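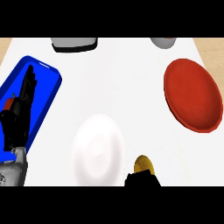

Sorting run in the simulator: blue tray on the left, red bowl on the right, one hand at the tray, the other by the plate.

I've been prepping fruit and plating cold trays at Woltwood for longer than I care to add up, and since March I've shared my bench with a pair of arms. People keep asking me for tips, mostly folks whose own kitchens are about to get the same thing, so I'm finally writing them down.

Watch the simulated runs before your first shift with it. Callum Forsyth sets ours up and he'll play them on the big screen if you bring him coffee. I thought it would be like watching paint dry, and the first ten minutes sort of are, but you start to see which way the wrists turn and where the elbows want to go. I quit standing on the left side of the bench after that!

Give everything its own patch of table. We used to nest bowls and lean trays on each other (I still do at home), and the arms hate it. Leave a clear stretch in the middle. I put down little tape corners for the tray and the bowl, and now the Saturday crew sets up the same way I do without me leaving notes all over the place.

Use colored dishes if you have them. This one is more for us than for the machine. White plates on a white top are a pain at six in the morning - I've set a wet rag down on one more than once. Blue trays and red bowls I can find half asleep.

Soft fruit goes on the slow setting. Ours came set at one speed for everything, and we lost almost 42 strawberries in a morning before Senga Niven found the menu. Lemons don't care. Plums depend on the week, so squeeze one first.

Wipe the fingertips at every break. Warm water, a drop of dish soap, soft cloth, then a dry cloth. Don't spray anything straight at the joints. Lemon juice gets tacky fast and then small stuff sticks when it's supposed to drop.

Keep a paper log. Ours is a spiral notebook on a string. Time, what it was moving, what went wrong. Josiane Riviere took 3 pages of it into the schedule meeting and got us a second person on the early shift, which the new plan had cut.

That brings me to the part people really want to know. Did hours change? Mine didn't, but the work did. I do a lot less lifting and reaching, and my shoulder is happier. I do a lot more checking and fetching, and I miss the chatting you get with two people over one crate. Rhiannon and I started taking lunch at the same time to make up for it. If your place is getting arms, ask early who gets trained and whether the training is on the clock. Ours was, but only after we asked.

Tape for the corners: get the cloth kind. The paper kind peels the first time you mop the bench down.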